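4. Setting Up and Living With Your White Surface

You have bought the Paltano work surface in white, so you will shortly be on close terms with every crumb, hair and pen mark in the building. Black was also available. Setting it up properly helps a little.

Before you start, clear a space on each side wide enough to walk through. The packed surface weighs over 80 pounds and does not care about your plans for the evening.

1. Set the surface face up on the Nartey stand and line up the 13 mounting points. If you have found 12, look under the paper label.

2. Start every screw by hand before tightening any of them.

3. Check for level both ways. Adjust the feet 2 turns at a time, then check again.

4. Peel off the protective film slowly from one corner. It comes away in a single sheet for some people.

5. Wipe down with a damp cloth and leave overnight before use.

CAUTION: Do not use scouring powder or any sandpaper coarser than 400 grit. If you are holding sandpaper at all, call Wuldale support first.
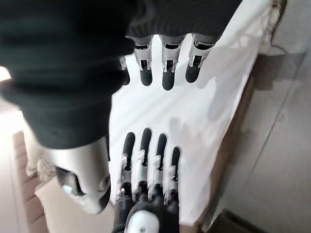 Fig. 4. Black knitted sleeve above a white surface.

Knitwear and lint

Dark knits and white surfaces have never gotten along. Ribbed cuffs are the usual offenders, as they hang lowest and pick up whatever you just put down. Push long sleeves up before close work, or plan on wiping afterward.

1. Lift loose fibers with a dry cloth, working toward yourself.

2. Follow with a damp cloth if any remain. Do not blow on them. They will only land somewhere harder to reach.

3. Let the surface dry before setting down paper.

NOTE: The Fustari lint roller is safe for daily use. Pull it straight up at the end of each pass and change the sheet when it starts putting lint back.

Instructions for the optional side shelf are in Section 5. Keep the leftover screws until you have read it.

Revised 10 August 2021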